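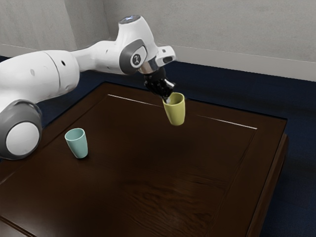

Stullurham prayer hall to stay open while new site is prepared

23/07/2018

The multifaith prayer hall in Stullurham will stay open for the rest of the year under an agreement between the groups that use it and the property company Jiltance, which owns the building.

Worshippers had been told in May that the lease would not be renewed and that the hall would have to be cleared by the end of winter. The new arrangement gives them until late December to move to a former Uniting church in nearby Lorkthorpe, where building work is under way.

The hall is on the ground floor of an old drapery in Tarigan Street and has been used for worship for nine years. A Hindu devotional fellowship holds the lease and shares the space with a Buddhist meditation group and a small Orthodox congregation. The fellowship said the extension meant its main festivals for the year could go ahead in Stullurham as planned.

"We are thankful for the extra time and we are thankful to the people of the town who wrote to support us," the fellowship said in a written statement. "Many of our older devotees come on foot. To lose the hall in the middle of the cold weather, with nowhere ready to go, would have been very hard on them."

Jiltance said it had always been willing to talk to its tenants about timing. The company intends to turn the ground floor back into shops and has a planning permit to replace the front windows and the awning. It said that work would now begin in the new year.

"The tenants have looked after the premises and paid their rent on time," the company said. "We had no complaint about them and we are pleased that the matter has been settled."

Terms of the agreement

Under the agreement, rent stays at the present rate until the hall is vacated. The groups will be responsible for taking out the carpet, the raised platform at the rear and the shoe racks in the entrance, all of which were put in after the lease began. The commercial kitchen will be left behind, and Jiltance has agreed to pay the fellowship a sum towards its cost. Neither side would say how much.

The groups have also accepted some limits on the use of the building while surveyors and tradespeople are coming through. Two weekday mornings will be set aside for inspections, and the hall will be closed to the public at those times. The upstairs rooms, which had been used for storage and for children's scripture classes, will be handed back early. Classes will move downstairs to the dining area after the school holidays.

Amplified music will continue to finish at the hour set out in the original lease. The fellowship had asked for a later finish during its autumn festival season in past years, but said it had not raised the matter in these talks.

Parking in the rear lane will no longer be available from next month. Drivers dropping off elderly or disabled worshippers will be able to use the loading zone at the front of the building outside trading hours. The shire has confirmed that the existing signs allow this.

The move to Lorkthorpe

The Lorkthorpe church is a brick building with a separate weatherboard hall. It was sold after its last congregation combined with another parish, and had stood closed until the fellowship bought it with donations and a loan from members. The Buddhist and Orthodox groups will rent space there on the same terms they have now.

Most of the work so far has been on the roof and the wiring. The old gutters have been replaced and the switchboard has been moved inside. Still to be done are a ramp at the side door, accessible toilets, new exit lighting and repairs to the floor of the weatherboard hall, where several joists were found to be rotten.
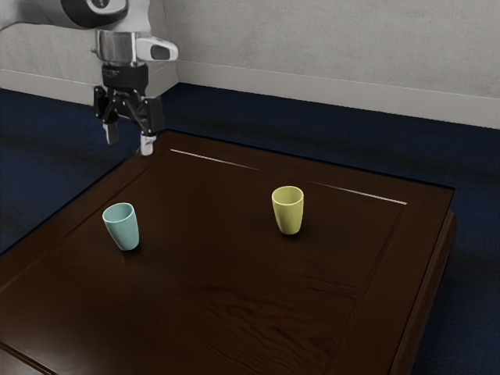
Computer-rendered view of a robot arm above a wooden table.

The main church will be used for worship by all three groups according to a timetable. A curtain track will be fitted so that the Orthodox icons and the Hindu shrine can remain in place through the week and be covered when another group is using the room. The meditation group, which keeps very little equipment, has asked for the smaller vestry to be made available for quiet sittings on weekday evenings.

The fellowship said the stained glass in the east wall would stay. Former parishioners had asked about it after the sale, along with the brass memorial plates in the porch. The plates will be cleaned and left where they are, and families with names on them may visit whenever the building is open.

"It has been a house of prayer for a long time and it will go on being one," the statement said. "We have told the former congregation that they are welcome to hold a service there when they wish. They have already taken up that offer for Christmas."

A planning application for the change in hours and for the ramp went on public notice in autumn. It drew six submissions, most of them about parking in the narrow street beside the church. Two neighbours asked that bells and conch shells not be sounded outdoors in the early morning, and the fellowship has agreed to keep the dawn service indoors with the windows shut.

The shire approved the application with conditions. Festival days that are likely to draw a large crowd must be notified in advance, and overflow parking must be arranged at the recreation reserve. Food may be cooked and served on the site, though the kitchen in the weatherboard hall must first pass an inspection.

Transport a concern

Getting to the new site remains the main worry for regular worshippers in Stullurham. The hall in Tarigan Street is close to the railway station and to the flats where many of the fellowship's members live. The Lorkthorpe church is on the far side of the river, and the town bus does not cross the bridge in the evenings or on public holidays.

The fellowship has asked the bus operator to look at extending the last run of the day. It has not had a reply. In the meantime it is putting together a roster of drivers and has been offered the use of a community bus for major festivals, provided it covers fuel and finds a driver with the right licence.

The Orthodox congregation said it expected to lose a few people who would find it easier to attend services in the city. Against that, it said families living on farms to the north would have a shorter trip than they do now, and some had said they would come more often.

The meditation group will try to keep a weekly sitting in Stullurham after the move. It is talking to the library about the use of a meeting room and said it would be glad to hear from anyone with a quiet space to hire out at a modest rate. A room with heating would be preferred.

Meals program

The free evening meal served from the hall kitchen will continue without a break until December. The meal is vegetarian and open to anyone, and those who come are not asked to attend worship. On a usual night it feeds around 60 fewer people than the hall can seat, and it has never had to turn anyone away, according to the fellowship.

What happens to the meal after that has not been decided. The fellowship intends to cook in Lorkthorpe once the kitchen there is approved, but said many of the people who rely on the meal live close to Tarigan Street and have no car. One suggestion is to cook at the church and bring the food across the river in insulated boxes to be served somewhere in the centre of town. Local churches with kitchens of their own have been asked if they could help.

Donated goods are still being accepted at the hall in the late afternoon. Rice, lentils, tinned tomatoes and cooking oil are most needed. The groups have asked that people do not leave clothing or furniture, as there is now nowhere to store it.

Service times at Tarigan Street are unchanged for the coming month and are posted on the front door. An open day at the Lorkthorpe church is planned for spring, after the ramp has been built, and the date will be put up in the hall and in the window of the Stullurham library.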